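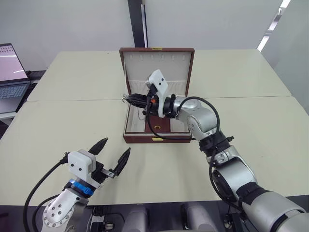
Marijke Coppens 留言问,外婆留下的戒指内圈刻字快磨平了,还能不能重新刻。能刻,但我一般劝人先别动。分几条说。

1/ 先弄清楚刻的是什么。老戒指内圈常见两类字:一类是成色和店家的戳记,一类是名字、日期。戳记不要重刻,重刻以后再拿去估价会很麻烦。名字可以。

2/ 看不清的时候不要拿牙膏擦。牙膏里有磨料,擦一次浅一层。用温水加一滴中性洗洁精,软毛刷顺着内圈刷,擦干,再拿到窗边斜着光看。早上九点前后的光最好用。

3/ 还是看不清,就用软铅笔和薄纸拓一下。内圈是弧面,纸要裁得很窄,三毫米左右。我去年帮舅妈拓她那只,拓到第四张才认出是个“贞”字,之前全家都以为是“真”。

4/ 重刻分手工和激光。激光浅,边缘齐,便宜。手工深一些,笔画有粗细。我问过的价:Gagnon 手工刻,十一个字以内 400 块,超出另算。Kerico 只做激光,当天取。价格是十二月问的,现在可能变了。

5/ 圈壁太薄的不要刻。戴了几十年的戒指,手心那一侧通常最薄,让师傅先拿卡尺量。师傅不量就说能刻的,换一家。

6/ 有人问改圈会不会把字弄没。会。改小要截掉一段,截在哪里可以商量,提前指给师傅看,让他在单子上写明。Timothée Vasseur 那只就是没写,取回来日期少了一位数。

7/ 平时收着的话,一件一个小袋。链子扣好再放,戒指和耳钉分开。珍珠不要和金饰挤在一起,也不要长期封在塑料袋里。银的可以密封,放一小片防变色纸,半年换一次。

8/ 补一条记录的事。每件拍两张,正面一张,刻字一张,写上谁给的、哪一年。我家的清单现在有 57 条,其中九条“谁给的”那栏是空的,能问的长辈都问过了,只好空着。

9/ Marijke 又问要不要干脆熔了打新的。这个我没法替你定。熔之前先称重,当面称,旧金重量和损耗都写在单子上。刻字那一段可以请师傅锯下来留着,我见过有人把它焊在新吊坠背面。

10/ 评论里问珍珠重新穿线的,我下周单独写,手上那条还没穿完。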